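From: Hannelore Sauerland
To: Rukberg Dahlia List
Subject: Re: Labels that last the winter (and dividing Mudero)

Gerd Hellwig wrote:

> Hello all,
>
> I opened my crates last week and found the usual trouble. Out of the whole
> cellar I can name perhaps two thirds of the clumps with any confidence. The
> rest have a tag with nothing on it, or a tag that came off and is lying at
> the bottom of the crate in the vermiculite. I used the black garden marker
> that everybody recommends. It was fine in August and gone by the time I dug.
>
> Two questions. What do people write on, and with what? And when do you
> divide, fall or spring? I have always divided in spring but my Mudero clumps
> have gotten so big and woody that I need a saw, and I lose half the eyes.
>
> I also have three rotten clumps of Nendari out of nine. Same cellar, same
> crates as everything else. Is this a known weakness?
>
> Gerd

Gerd, I meant to answer sooner but I was still getting my own crates in order and wanted to look at my notebook first. I will take the labels, then the dividing, then Nendari.

I store 31 crates this winter, with almost 900 divisions in them. Most are single tubers with a piece of crown, and a few are whole clumps of things I am not ready to cut. With that many, losing names is the worst thing that can happen. A rotten tuber costs me one plant. A lost name costs me a full season, since I have to grow it out in the spare bed to see what it is, and then I usually have two candidates and cannot decide between them.

For years I did what you did. The garden marker fades on plastic in sun, and on some plastics it also rubs off when the tag moves around against the stem. I have seen it go in one summer on the south side of a bed and last two years on the north side, with tags from the same bag and the same pen. So when people tell you their pen is permanent, ask which way their bed faces.

What I use now is soft pencil on matte white tags. An ordinary 2B. It looks weak when you write it, and you will think it can't possibly hold, but it does not fade. I bought a carton of 2000 tags from Namboodiri some years ago and am still working through it. The surface has to be rough. If the tag is shiny, the pencil skates and you get nothing. You can take the shine off with fine sandpaper, but I would not want to do that for a whole carton.

For the tubers themselves, in the cellar, I write directly on the skin as well. The old purple copying pencils are good for this, on a slightly damp tuber. Kumiko Takeda told the list about that a few seasons back, and I have not stopped doing it. She uses short codes instead of names, two letters and a number, and keeps the full list in a notebook that hangs on a nail by the cellar door. I write the codes too, but I also write the name in full on the crate, on two sides, because the crates get turned around. 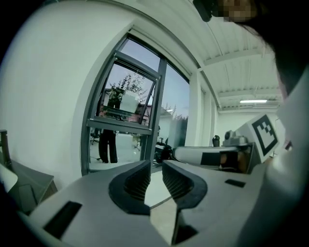
The crate labels gave me more trouble than the tags did. My cellar has one bulb at the bottom of the stairs and the back row is in shadow, so the labels need to be read from four or five feet away by someone who has left her glasses upstairs. I tried large handwriting, then printed labels in a thin typeface, and both turned into gray smudges at that distance. What helped was a heavy outline. The square marker on the white plate in the photo has the proportions I copied: a thick black border, a white plate around it, and the small pattern kept well inside. I draw the same sort of border with a broad felt pen and put the code in the middle, with nothing else on the card. The eye finds the black square first and then goes to what is inside it. One card per side, stapled at all four corners. The variety names go underneath on a separate strip in smaller writing, for when I am close up.

Make the cards all the same size. I had two sizes the first year and kept overlooking the small ones.

One more thing about labels and then I will stop. Tie the field tag to the stem below the lowest pair of leaves, with wire, in early August while you can still get in there. If you wait until digging, the stalk has often been cut already and you are tying to a stump, and the stump comes off in your hand when you lift the clump. I lost a whole row that way. The stakes had numbers on them, but Rainer had helpfully pulled all the stakes the evening before and stacked them by length.

Now dividing. I changed from spring to fall four years ago and would not go back for the big growers. Right after lifting, the crown is still soft enough to cut with hand pruners or a thin knife. By spring the old stalk on a Mudero clump is like a broom handle, and you do need a saw, and the saw takes a wide cut straight through the part you want to keep. So for Mudero I would say fall without hesitation.

The disadvantage is the eyes. In fall they are hard to see, and on some varieties I cannot see them at all for the first days. I wash the clumps, cut the stalk short, and leave them upside down on newspaper in the shed for three or four days. After that the eyes usually show as small bumps, sometimes a little pink, just where the neck meets the old stalk. If I still can't see anything, I cut the clump in half through the stalk and store the halves. Half a clump dries more evenly than a whole one and in spring it can be cut again.

I throw away more than I used to. Anything with a broken neck goes, even if it is only cracked and still hangs on. I used to save those and every one of them shriveled. The same goes for the mother tuber if it is dark and rough. It takes up room and rots first, and it takes its neighbors with it.

After cutting I let the pieces sit one night so the cut faces dry over. I used to dust them with sulfur. Hildegard Nolte does not, and her losses are no higher than mine were, so I stopped. I do disinfect the knife between clumps, in a jar of diluted bleach, with a second knife so one can soak while I use the other. Bleach is hard on knives. Mine are cheap paring knives and I replace them when the edge goes.

Packing is in vermiculite, slightly damp, single layer, none touching. Then a sheet of newspaper and a second layer. I don't go to three layers. The crates with three layers were always the ones with the trouble in the bottom.

About Nendari. I don't think you did anything wrong. It has thin skin and long narrow necks, and it does not like being stored dry or being stored wet, which leaves you little to work with. I had 50 divisions of it two winters ago and lost a good part of them, while Mudero in the crate next to it came through with no losses at all. Last winter I tried three changes together, so I can't tell you which one mattered. I dug it a week before the rest, I did not wash it (only knocked the dirt off), and I wrapped each tuber in plastic film in place of the vermiculite. Losses were low. I will do it again the same way this winter, and maybe next year I will have the patience to try one change at a time.

If your three bad clumps were in the same crate, look at where that crate stood. Mine nearest the outside wall are always a few degrees colder, and Nendari seems to mind it more than others. Move it to the inner wall, up off the floor. If they were in three different crates, I would suspect the necks were damaged at lifting. With Nendari I push the fork in a good foot out from the stalk on all four sides, loosen everything, and then lift with both hands under the clump. Never by the stalk.

And please check the remaining six now and don't wait for the new year. Press each tuber near the neck with your thumb. If it gives, cut back to clean white flesh. If the brown goes into the crown, it is finished and there is no point in cutting further.

I can bring tags to the spring exchange for anyone who wants them. Tell me beforehand how many, I don't want to carry the carton. I will also have spare divisions of Mudero, more than I have room for, and some of the yellow pompon that came to me without a name. If anyone recognizes it I would be glad. I can send a photo of the flower to anyone who asks, taken in the late afternoon so the color is a bit warmer than it should be.

Rainer Kohlhase asked me separately about storing in peat. I have not done it in many years and can't say anything useful. Somebody else please answer him.

Regards,
Hannelore

Recent topics on this list
Re: Storing in peat, yes or no
Earwigs again
Spring exchange: who is bringing tables
Yellow pompon, name wanted
Re: Re: Stakes, wood or metal
Mudero from cuttings, first results
Frost dates at Rukberg
Gall on bought-in tubers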